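Trisholm Community Computer Reuse Program
Progress report to the Prindusmont Fund
Reporting period ending February

Prepared by Amerley Abugri, program manager

Summary

The program collected, repaired and placed desktop computers with households in the Trisholm district through the period. We placed 557 machines against a grant target of 1,000 for the full term. Placement is behind the schedule in our application, and most of the gap comes from the first half of the period, when we had no reliable supply of power supplies and drives. Spending is under budget for the same reason. We are not asking for a change to the total award, but we are asking to move one line, as set out below.

Intake

Most donated machines came from offices replacing their equipment. The largest single source was Plurnutix, which cleared two floors and delivered on pallets with an inventory sheet. The sheet saved us a good deal of time at the door. Smaller donors usually arrive with a car trunk of mixed equipment, and we now ask them to book a slot before coming. Walk-in drop-offs were tying up the front room and we ended them.

We no longer accept printers or tube monitors. The notice is on the door and on the website. A few still get left outside overnight, and disposal of those is charged to general operations, not to the grant.

Repair and testing

Each machine is logged, wiped, opened, cleaned and tested before it goes on the shelf. The wipe comes first and is recorded against the serial number. Gianni Zuccaro runs the bench and wrote the current test sheet, which replaced the three different ones we had been using. It covers memory, drive health, fan noise, all ports and a long run under load.
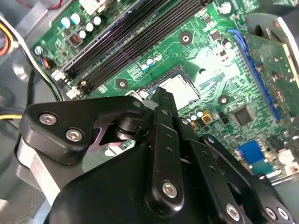
Green motherboard inside an open gray desktop case.

The most common faults were failed drives, worn fans and dead clock batteries. Board-level faults are not worth our time in most cases, and those machines are stripped for memory, cables and cases. Parts recovered this way have cut what we buy, though power supplies remain a problem. Used ones fail the load test too often, and from now on we plan to fit new units in any machine going to a household with school-age children.

Machines that pass get a standard software install and a printed start guide. The guide was rewritten after families told us the old one assumed they already had an internet connection. The new version starts with how to get one, including the low-cost plans available locally.

Placement

Referrals come through the two public libraries, the adult learning center and the school district. Households pay nothing. Each receives a desktop, monitor, keyboard and mouse, and can bring the machine back for repair for one year.

Pickup is the weak point. A family without a car can't easily carry a desktop and monitor home on the bus, and missed pickups were high until we started deliveries. Vương, the local courier company, now takes up to 20 sets per run at a reduced rate. Missed appointments have dropped since then, and we have been able to clear the finished shelf more quickly.

The follow-up calls promised in the application have been uneven. We reached most households in the first months and fell behind later, when the person making the calls moved to the intake desk. Calls restarted in February. The questions people raise are mostly about passwords, email and school logins — very few are about the hardware.

Training

The evening repair class met through the period with one break for the holidays. It was full each time. Several people who finished the class now help at the bench. We had planned a daytime class as well, but could not find an hour that worked for both the room and the instructor. It is now set for the next period, at 10 a.m., in the library annex.

Budget

Rent, insurance and wages were on plan. Parts were under plan, for the reason given in the summary. Delivery was not in the original budget and has been paid from our reserve. We request permission to move the unspent part of the parts line to delivery for the rest of the term. A revised budget sheet is attached.

Next period

We expect a second delivery from Plurnutix and have cleared shelf space for it. New power supplies are on order. The follow-up calls will be completed for all households placed to date, and the results will be included in the next report.

Questions about the bench or the test sheet can go directly to Gianni Zuccaro. All other questions should come to me.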